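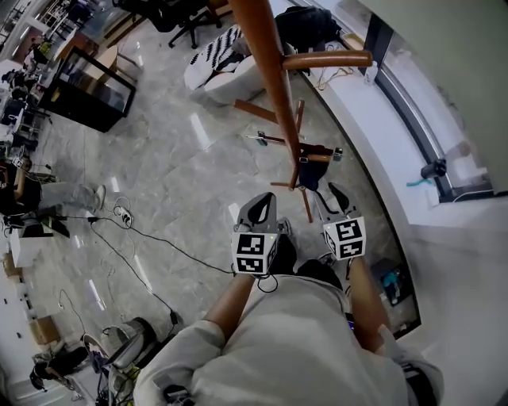

A wooden coat stand with a dark cloth bag hung low on the pole, and a chair with a patterned cushion behind it.

Pallavi Mittal wrote the first draft of Shemweta in a notebook, on the bus, over one October. It had two characters and a dog. By the time the film was shot the dog had gone, the two characters had become three, and the town it was named after had turned into a place that only gets mentioned in phone calls.

"I kept writing scenes set there and they were all bad," she says. "Everyone was explaining the town to each other. So I moved the story to the apartment of the sister who left, and the town became a thing she talks around."

The film is her first feature as writer and director. It runs 100 minutes and almost all of it takes place in a third-floor apartment, where Leena, a piano tuner in her fifties, is visited by a younger brother she hasn't spoken to since their mother's funeral. He says he is staying until Friday. He has brought a lot of luggage for someone leaving Friday.

Mittal came to directing through editing. She cut commercials and then short documentaries, and spent two years at a small post-production house called Hikix, where she worked mostly nights. She says it taught her what she didn't need to shoot.

"When you edit other people's films you see all the coverage they never use. Somebody walks to a car, gets in the car, the car drives off, and you cut straight to the office. I'd think about the crew standing in the cold for that car. On Shemweta we didn't shoot any cars."

They didn't have the money for cars either. The budget came from Groline, a production company that had backed one of her shorts, along with a regional grant and her own savings. Groline's one condition was that she bring the script down from three hours. She took out a wedding, a court case and a neighbor.

"The neighbor hurt. He had the best lines. I gave two of them to the brother and they didn't work at all, they sounded like a neighbor talking. I cut those in the edit."

She rehearsed with her cast for 5 days before the shoot, in a rented room above a bakery. They read the script through on the first morning and then put it away. For the rest of the week the actors did ordinary things in character. They cooked, argued over a crossword and sat through a long silence that Mittal says she was too nervous to interrupt.

"I thought I was supposed to be doing something. I had notes. Then I saw that she was folding his jacket while he was out of the room, very slowly, and I wrote that down and put it in the film. It's the shot people ask me about."

The jacket scene comes a little under halfway through. Leena picks it up off the floor, folds it, checks one of the pockets, then drops it on the floor again where it was. There is no music. In an earlier cut there was a cello, and the composer was the one who asked for it to be removed.

"She called me and said, you've put my cue in the wrong place. I said, that's where you wrote it for. She said, then I wrote it for the wrong place. We moved it to the stairs and it's much better there."

Music matters in the film, but there isn't much of it. Leena spends her days tuning pianos for other people and has none at home. Mittal spent several weeks going on jobs with a tuner to see how the work was done, and what she noticed was how often the customer stayed in the room.

"They hover. They make tea and come back. It's a strange thing to listen to, the same note over and over, and people get a bit embarrassed, as if the piano has been caught at something. I wanted that feeling for the brother. He's in the room while she works and he can't tell if he's meant to leave."

The picture was shot in sequence, which is unusual on a small schedule. Mittal insisted on it, and says she would give up other things to do it again. The apartment set got messier as the brother settled in, and the crew were told not to tidy. By the last week there were cups on every surface and the lead actor had started washing them between takes without being asked.

"Continuity hated me. But you can see him taking over the place, and you can see her putting up with it. I couldn't have planned where all those cups went."

Not everything went smoothly. A scene on the roof, meant to be the ending, was rained off twice, and on the third attempt the wind was so loud that none of the dialogue could be used. Mittal watched the footage with the sound off and decided to keep it that way. In the finished film the siblings talk on the roof for almost two minutes and we never hear what they say.

I ask if there was a script for it. "A full page. It answered everything. Where the money went, why he came. Some people who see the film are annoyed with me and I understand that. I had the page, I could show it to them. I don't think they'd like it."

The response so far has been good, though Mittal says she has stopped reading reviews after one called the film "patient" four times. Audiences have been split on the brother. At the first public screening, at the Zokow, an old single-screen theater near the river, a man stood up in the question session and said he would have thrown him out by the second night. A woman behind him said she would have thrown out the sister.

"They kept going after the session ended. They were still at it in the lobby. I got my coat and went past them and neither of them noticed me, so I was pretty happy with how that went."

She turned 40 during the edit and says she doesn't think of herself as starting late. Plenty of the directors she worked for at Hikix were older, and a few had been trying to make the same film for most of their lives. She would like to avoid that. She has begun a second script, set on a ferry, with a larger cast and some daylight in it.

She won't say much about the story yet, except that the dog from the notebook is back. "He's on page one. I've already been told he'll be expensive."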